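Three months with the Enderar hand gripper kit

I bought the Enderar kit in November, after putting it off for most of a year. It came to 1755 dollars with shipping and the spare pad set, and that was all the money I had put aside for this hobby. I have now used it long enough to say what I think of it.

For anyone who hasn't seen one, it is a two-finger gripper you hold in your hand. You do a task with it yourself, a camera on the tool records what you did, and the recordings go to train an arm. I have a small Kukireck arm in the spare room that I want to teach to sort hardware and put away dishes.

Setup took me most of an evening. The printed guide covers the linkage well and skips the camera bracket almost completely. I found the torque values for the bracket screws on the Alvarado forum, in a thread from another owner who had stripped his. Enderar answered my email on the subject two days later with the same numbers.

The grip itself is good. The fingers close evenly and I can feel through the handle when I have hold of something. My old Kandier tool had a lot of play in the joints, and by the end of a session the fingers no longer met. I have not had that problem with this one.

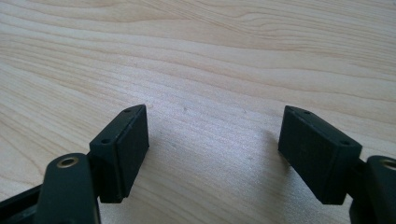 I do most of my recording on a table in the afternoon, when the light is even. A session is 20 takes, then a break. More than that and my wrist starts to complain. The tool is heavier toward the front than it should be, and a longer handle would help.

The software is the weak part. It dropped 3 takes in my first week without any warning, and I only noticed when I went to label them. An update fixed that. Exporting is still slow, and the progress bar sits at 78 percent for so long that I used to think it had crashed. Let it run. It finishes.

The pads pick up dust and scuff marks fairly quickly. I wipe them with a damp cloth and let them dry before the next session. I haven't opened the spare set yet.

Would I buy it again? Yes, if the price stayed where it is. If you only want to try this kind of work, look for a used Kandier first and put up with the loose joints for a while. If you already know you will be recording every week, the Enderar is worth the extra money.

Next I want to try it on flat things, mainly washers and playing cards. My first few tries with cards went badly and I think the pad angle needs adjusting.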